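Magazine > Technology > Features

An afternoon with the sorting tools at Hatbridge
September 2022
268 shares | 14 comments

The Nimari workshop in Hatbridge takes up two floors of an old dress shop, and on open day the line ran down the stairs. Some 200 people came through. Most of them wanted to hold the gripper.

It is a plain thing, a handle with two fingers and a camera mounted on it. A person squeezes the handle, picks something up and puts it down again, and the camera records the whole job. Those recordings are used to train a robot arm made by Brusinier, which stands upstairs and does the same work at a slower pace.

Nimari started with boxes and cans. In July it moved on to soft goods, the kind of stuff that ends up in a closet or a toy chest. Fur is the hard part. It has no clear edge, it changes shape when it is squeezed, and anything with a strap tends to bring its neighbor along.

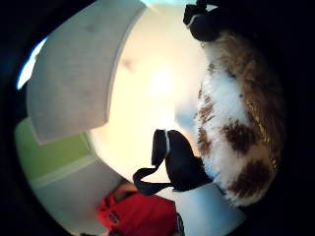

The gripper camera's view, with white and brown fur close to the lens and a black strap hanging beside it.

Visitors got five minutes each. Children did well at it. Adults mostly squeezed too hard, and one man gave up on a scarf and used his other hand, which is against the rules.

Upstairs, the arm had a list of 144 items to work through before closing. It took its time over each one, stopping above the pile and then going in from the side. When it missed, it backed off and tried again. The staff let it.

A home kit with the handle, the camera mount and a printed guide was on sale at the front desk for $2,299. The next open day will be held at the Reddy building across the street, where there is an elevator.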